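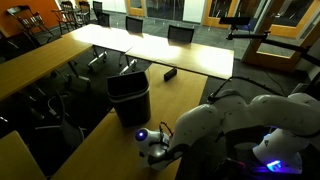
Lizeth Huanca wrote in after our last gallery to ask why we keep moving the tables, and whether a learning system really cares which way a piece of furniture is facing. She had read that more examples are always better, and she wondered if we couldn't just leave everything where it was and collect twice as many in the same time.

It's a lovely question, Lizeth, and it deserves a longer answer than the one I sent you (I was eating a sandwich at the time). You can certainly collect faster if you leave everything alone. The trouble comes later, when the system has only ever met one arrangement of things and has quietly learned the arrangement along with the job. We found this out the slow way at Tostthorpe, where our first set had 1580 examples in it and very nearly all of them began from the same spot. The arm did beautifully as long as everything stayed put. Then one morning somebody slid the target over by the width of a hand, and the arm reached, with great confidence, for the place where it used to be.

So welcome to the Kirnis gallery page, which has been growing by fits and starts since April. It's a small page and it will probably stay that way, as most of us would sooner be collecting than picking out pictures. The picture at the top comes from the meeting room work, and I've put the notes for it here along with the things people ask us most often.

The meeting room, with the white arm over the table and the black wastebasket close by the wrist. The blue light down at the base shows up nicely in this one, and so do the chairs, which I'm fond of.

A few words on how we go about it, for those who are new. An example, the way we use the word, is one complete go at a task, from the moment the arm starts to move until the moment the person in charge says stop. We save what the arm did and what the cameras saw, side by side, and we add a short line of plain English saying what the go was meant to achieve. The line matters more than I used to think. For a while we let everybody write whatever they liked, and we ended up with "bin," "basket," "trash can" and, from one dear colleague, "the usual thing." We now agree on the wording before we begin, write it on a card, and still leave room for a handful of natural variations, so that the system doesn't fall to pieces when a visitor says it differently.

We work in pairs. One person guides the arm and the other watches, keeps the notes and calls out when something has gone wrong, and after a while they swap. Guiding is more tiring than it looks! Your shoulders go first, then your patience, and you can see it afterward in the recordings – the movements get short and a bit cross. We take a break after up to 2 hours, tea included, and I would recommend the same to any group starting out.

Do we keep the failures? Yes, and we label them. A missed reach followed by a good second try is one of the most useful things you can collect, and in the early days we threw those away because they looked untidy. What we do throw out are the goes where the recording itself is faulty, say a camera that dropped out partway through, or a stretch where the arm and the pictures have drifted out of step with each other. Clemetti, our checking tool, catches a good many of those, and we look over the rest by eye, usually late in the afternoon with the blinds down.

Light is the other thing people write to us about. A shiny tabletop can look quite different at ten in the morning and at four in the afternoon, and we used to fuss over it terribly and try to keep it all even. These days we let the light do what it likes and make sure we collect at different hours. We do the same with the furniture, within reason, and now you know, Lizeth, why the tables keep wandering.

Abdel Hamid has asked for a page of the cards themselves, with all our crossings-out, and I think that's a fine idea. I'll put it together once I've found the first batch, which I believe is in the drawer with the spare cables. Questions are very welcome in the meantime, long ones especially, and if you're gathering examples of your own in a room that has to be handed back by six, do write and tell us how you manage.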